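Comprei o ferro a vapor portátil Lenham em outubro, para as camisas que levo em viagem. O depósito leva 100 ml e dá para duas peças, três se forem leves. Aquece depressa e o cabo de 6 metros não existe, claro – são 2, e fazem falta mais.

Nos algodões finos cumpre. Na ganga é preciso insistir nas costuras.

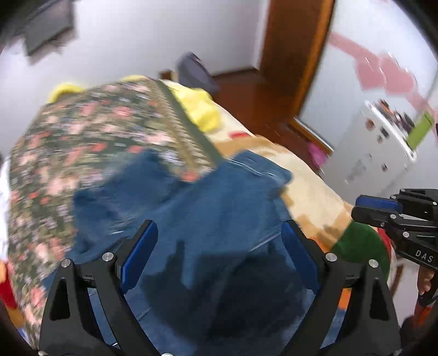 Serve para passar em cima da cama?
Com um pano grosso por baixo, serve para retoques. Para vincos marcados, use uma tábua.

Paguei 60 euros. Dou 6 em 10.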